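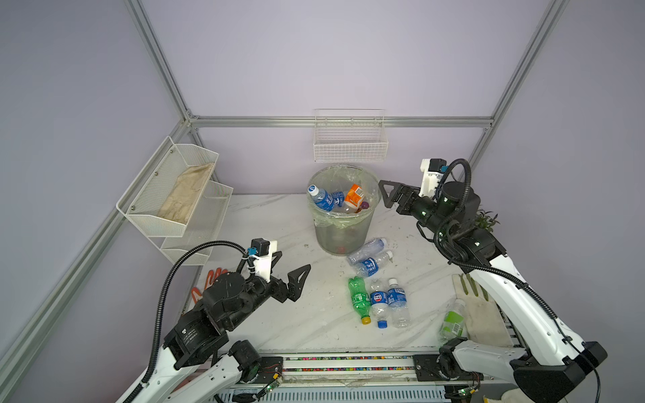 ## 4. Waste and Recycling in Your Unit

This section is for new tenants of the Ramholm building. Please read it in your first week, together with section 3 (Kitchen and Water). The collection rules in Sutlow are more strict than in many other towns, and a wrongly filled bag is left standing at the curb until the tenant takes it back.

### 4.1 What you receive

With the keys you get one roll of clear bags for mixed recycling and one roll of yellow-green bags for items that carry a deposit. The bins are not included, so you may use any bin you already have, if the bag can be folded over the rim and stays there. Bins up to 16 liters fit under the kitchen sink. Bigger ones must stand free in the room, and never in the hallway.

If a roll is missing, write to Lumturie Vidmar at the tenant office. She is at her desk until 2 in the afternoon.

### 4.2 Setting up a bin

1. Wipe the inside of the bin and let it dry.
2. Tear one bag from the roll and shake it open.
3. Push the bag down until it touches the bottom.
4. Fold the edge of the bag over the rim, all the way around. Leave a good hand's width hanging outside.
5. Press out the air between the bag and the wall of the bin. With a mesh bin this step is not necessary.
6. Put the first items in slowly. A light bin tips easily when it is filled only from one side.

**Note:** Do not use two bags, one inside the other. The sorting plant at Gerlach opens the bags by machine, and the inner bag often stays closed.

### 4.3 Bottles

Plastic drink bottles are the most common reason for questions, so they have their own part.

1. Empty the bottle fully. A little water is no problem, but juice and milk must be rinsed out.
2. Look for the deposit mark on the label. If you find it, keep the bottle in its full shape and leave the label on, as the return machine in the Hakanus store must read it.
3. If there is no deposit mark, press the bottle flat from the middle and screw the cap back on.
4. Put the bottle inside the bag, with the cap up. Do not lay it across the rim. 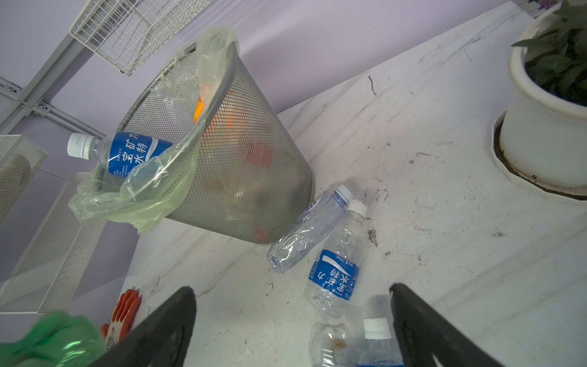 *Fig. 4-2. Mesh basket with lining bag, and bottles lying beside it.*

**Note:** Crushed bottles without a label are not accepted by the return machine. They can go in the clear bag.

Small loose caps go in the same bag as the bottles. Please do not collect them in the sink cabinet. In May we had to open the drain in two kitchens for this reason.

### 4.4 Drink cartons

Cartons go with mixed recycling, not with paper. Rinse them, push the corners flat and close the cap if there is one. A carton that you cannot rinse the same day may stand upright in the bin, so that the rest does not run out into the bag.

### 4.5 Closing and carrying the bag

1. Stop filling when the bag is full up to 5 centimeters under the rim.
2. Unfold the edge and bring it together in the middle.
3. Turn the bag two times and tie one knot. Tape is not allowed.
4. Lift the bag straight up. If it sticks, lay the bin on its side and pull the bin away from the bag — do not pull harder on the bag.
5. Carry it to the bin room on the ground floor. The door opens with your unit key.

**Caution:** Broken glass must never go in a bag. Wrap it in newspaper and place it in the gray box beside the bin room door. Wear work gloves when you take out a bag and do not know what is inside.

**Caution:** Batteries can start a fire in the collection truck. Bring them to the office, also the small round ones.

### 4.6 Large amounts

After a party or a move you may have more than the room can take. The bin room holds around 200 bags for the whole building, and it fills quickly at the end of the month. Call Stepan Vasylenko before you carry anything down. He can open the second room on the yard side, normally on the same evening.

Cardboard from a move is not part of this section — see 5.3, Moving In and Out.

### 4.7 If your bag is left behind

A bag that was refused has an orange sticker with your unit number.

- Take the bag back before 5 in the afternoon on the same day.
- Sort it again, using 4.3 and 4.4.
- Remove the sticker before you bring the bag down again. With the old sticker still on it, the driver will leave it a second time.

The office does not charge for the first sticker. From the second one in the same year, the fee in your lease applies.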